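Tendilmont Footwear Care Station
Set-up and Operating Guide, Part 4: Preparing and Lacing White Shoes

4.1 Scope

This section applies to low-cut white shoes received at the station for cleaning, lacing and return to the shelf. Boots and sandals are covered in Part 5. Staff who have not completed Part 2 (Table Preparation) should do so before going further.

4.2 Before You Begin

1. Wipe the tabletop with a clean cloth and allow it to dry fully.
2. Wash and dry your hands. Remove rings and bracelets.
3. Lay out one soft brush, two cloths and the Stikitz tag sheet.
4. Enter the shelf number of the pair in the log. Shelf numbers run from 214 to 602.

CAUTION: Do not place white shoes on newsprint or colored paper. Ink will transfer to the leather and cannot be removed at the station.

4.3 Cleaning the Upper

1. Loosen the laces but leave them in the eyelets unless they are visibly soiled.
2. Brush the upper from the collar toward the toe with light strokes.
3. Wipe the sole edge with a damp cloth, working along any ridges in the rubber.
4. Dry the shoe with the second cloth. Do not use a heater.
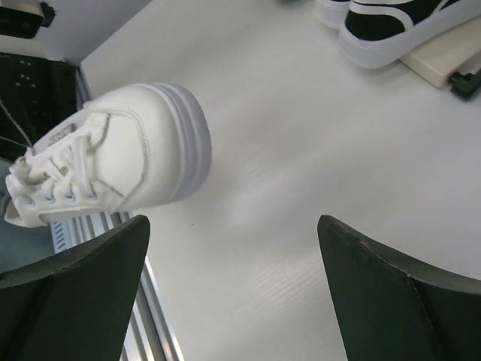
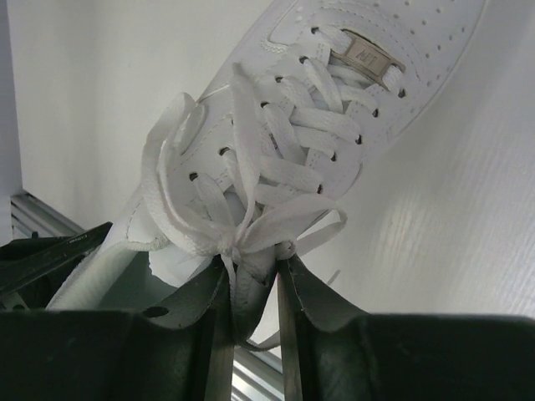

Lacing is carried out with the shoe on the table and the toe pointing away from the operator. Draw each crossing snug, beginning at the toe end, and keep flat laces from twisting as they pass through the eyelets. Where a pair carries a metal lace tag, such as the one engraved "AF1" on the uppermost crossing, the tag stays on the lace during routine cleaning and is wiped with a dry cloth only. The bow may be left loose, with long loops, until the final check.

4.4 Replacing Laces

1. Remove the tag, if there is one, and put it in the tray marked with the shelf number.
2. Take out the old lace and compare its length with the new one.
3. Thread the new lace from the toe end upward, keeping both sides even.
4. Return the tag to the uppermost crossing with the lettering facing out.

NOTE: Replacement laces are ordered from Sinholm under stock number 2000. Zeman laces are round and must not be used on shoes supplied with flat laces.

4.5 Final Check and Storage

Check both shoes of the pair together. The bows should match in size, and no lace end should touch the floor when the shoe is set down — retie if necessary. Attach the Stikitz tag to the box, never to the shoe. Boxes are stacked no more than four high on the lower shelves.

Revised July 5, 2024. Replaces the June issue of Part 4.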